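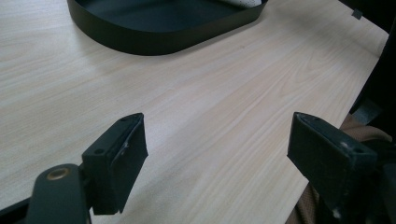 Hamish Leckie replied:

I'd still argue the start position belongs in the task sheet and shouldn't be left to whoever has the tool. If one person begins with the jaws fully open a good way back from the tray and the next begins half closed right over the rim, you have two tasks in one folder and the model will average them. We lost most of last term to that at Teltbridge before anybody plotted the jaw width at the first time step.

Proposed wording for the Proltwood sheet:

Start: jaws fully open, nothing held, tips pointing towards the tray, clear table between the tool and the near rim. Hold still for one second. Then move.

Comments please, before the rules are frozen in June.

m3_loose
Member, Teltbridge

Agree with the open jaws. Don't agree with the one second hold. The policy learns to sit still. We had this with the Sunis arm: it reached the start pose and stayed there, because a fair share of every recording was the tool not moving. You can trim the hold afterwards, but then someone has to trim it, and they will all trim it differently.

Hamish Leckie

Trim by script. First time step where tool speed goes over a threshold, minus a few samples. It's not a judgement call.

m3_loose

It is when the person's hand is shaking. Speed threshold on a hand-held tool triggers on tremor. I can show you the plots.

Khương

Both of you are describing the same fix with a different number in it. Use distance from the start pose and leave speed out of it. Tremor stays within a few millimetres of the start, a real move doesn't. We log at 10 samples a second and a distance test has been fine on all of our recordings so far.

More worried about the pads. The left one on our tool has whitish scuffs on the inner face, including a pale scratch near the middle, and I don't know whether that matters for grip or only for looks. The task sheet says nothing about pad condition. If a team turns up with new rubber and another turns up with bare hard pads, the tray lift is not a fair comparison.

polder_k
Member

Is anyone actually lifting the tray by the rim? I read the task as moving the contents, not the tray. The sheet says "clear the tray".

Hamish Leckie

Clear the tray means everything inside it ends up outside it. The tray must stay on the table. Sliding is allowed. I thought that was in there. I'll check.

polder_k

It's in the old version. The current one has the scoring table pasted over that paragraph.

Hamish Leckie

So it has. Will fix.

tray_side
New member

First post. I'm in the second-year group and have done most of our recording this month. A few things that came up, in case they help with the wording.

1. An oval tray is harder than the square one we trained on. With straight walls you can come in square and drop the tips just inside the wall. With rounded ends the jaws meet the wall at an angle unless you turn your wrist, and everybody turns it by a different amount.

2. Thin, soft items against the back wall are the worst case. You have to reach over the front rim, and the fingers hide the item for the last part of the approach. Our camera is on the tool, looking forward between the fingers, so the person doing it can see the item and the model can't. I have started coming in higher and dropping nearly straight down. Slower, but the item stays in view longer.

3. Black tray, black fingers. When the tips go inside the tray the contrast goes to nothing. On the pale tabletop there's no problem at all.

m3_loose

Point 3 is a real one. Could we put tape on the tips?

Hamish Leckie

Not if the arm you deploy on hasn't got the same tape. The whole reason for the hand tool is that its fingers match the ones on the arm. If you tape one, tape both, same colour, same place, and take a photograph so that it can be redone after the tape comes off. It will come off.

Khương

I'd leave the fingers alone and change the tray. A grey one would do.

Hamish Leckie

The tray is set by Proltwood. All teams get the same tray. I asked.

m3_loose

Then we expose for the inside of the tray and let the table blow out a bit. There's nothing on the table we need.

Khương

There's the tray rim, which you find by its edge against the table. Overexpose and you lose the highlight on the lip. I tried it. The approach got worse and the grasp got slightly better, and the total was about level. I wouldn't bother.

tray_side

What about the failed ones? I've been keeping them in a separate folder. Out of 1494 recordings there are 44 where the item was dropped or never picked up. Do those get deleted?

m3_loose

Delete.

Hamish Leckie

Keep, but label them. A drop followed by a second attempt that works is useful, that's how the model sees a recovery. A drop followed by the person giving up isn't.

m3_loose

In theory. We left ours in last year and the arm learned to drop things.

Hamish Leckie

You left them in without labels. I remember the meeting.

m3_loose

Fair. Labels then. Who's writing the labels?

tray_side

I can. It's not many. I'd want a fixed set of words though: dropped, missed, pushed, gave up. Anything else goes in a notes column.

Khương

Add "tray moved". If sliding is allowed we need to know how often it happens. I suspect people are steadying the tray with the outside of the left finger without noticing that they do it.

polder_k

On pad condition, can somebody measure it? Pull test with a luggage scale and a strip of card between the jaws, same closing force each time. We did that for the sumo robots' tyres and it took one evening.

Khương

Hand tool hasn't got a fixed closing force, it's whatever you squeeze. Could do it on the arm with the same pads fitted. Each finger comes off with two screws on ours, so swapping is quick, but the holes in printed parts don't like being undone repeatedly. I'd rather do it once, properly.

polder_k

Heat-set inserts?

Khương

Not in the fingers. There isn't the depth.

Hamish Leckie

Let me put together where we've got to, as I need to send something.

Start: jaws fully open, clear table in front, no timed hold. Trimming by distance from start pose, script to be shared by Khương.
Tray: stays on the table, sliding allowed, "tray moved" recorded.
Failures: kept and labelled, tray_side's list.
Pads: state the material and the date they were last changed. No limit on wear.
Tape: allowed if identical on tool and arm.

I'm leaving exposure out. That's each team's own business.

m3_loose

No objection except the pads. "No limit on wear" means someone will roughen theirs with sandpaper and call it wear.

Hamish Leckie

Good luck to them. If it grips better I'll be asking which grit.

m3_loose

I'd like my objection recorded.

Hamish Leckie

Recorded. Draft sent to Proltwood May 26, 2018. Further changes by message to me, not in this thread.

tray_side

Sorry, one more. For the start position, does "tips pointing towards the tray" mean at the middle of the tray, or just in that general direction? I usually have it a little to the left of centre. If it needs to be exact I'd have to redo a lot.

Hamish Leckie

General direction. Vary it. If they all start dead centre you'll have a model that only works dead centre.

Khương

Trimming script is in the shared folder, under tools. It needs the pose file in the same directory as the video. Run it on a copy.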